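Thursday, pm, bench notes

Went through the Nivham quote again before it goes to purchasing. They want us to take the second two-arm cell as a package, with arms, rail, grippers, wrist cameras, enclosure and a year of what they call priority support. I still can't find a line saying what priority means. Asked. Got a brochure back.

Spares are where it gets silly. Gripper fingers at 31 each, fine, we can live with that. Wrist camera modules at 316 each, minimum order two. Astley list what looks like the same module for less but won't confirm the connector, so I'm not putting it on the form until we have one in our hands.
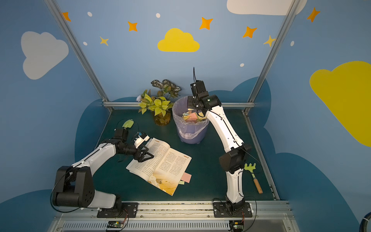 The sales argument is that two arms give you twice the work. I don't buy it for the jobs we have. Sticky notes out of a book and into a bin is a one-arm job most of the way through, and the second arm mainly earns its place if something has to be held down. Would like to see that in our own timings before we pay for another pair. Proposal: 50 runs with both arms, 50 with one parked, same book, same notes, and write down the failures too this time.

Kyriakidis quote came in at lunch. Rail cut to length is 379, delivery extra, no software. Suits me, we don't use the Nivham software anyway. Their lead time says January "subject to stock", so read that as later.

Not in anybody's budget so far:
- bin liners, sticky notes, replacement books (pages will tear)
- cable, plus proper clips for it
- spare control boards. Neither firm quotes these separately. Why?
- bench space for a second cell

Pumska money has to be committed before we'd have any timings, and I don't like that order of doing things. Will ask if we can commit the rail and fingers only and hold the rest.

To do: chase Astley on connector, get support terms in writing, start the one-arm runs Thursday next.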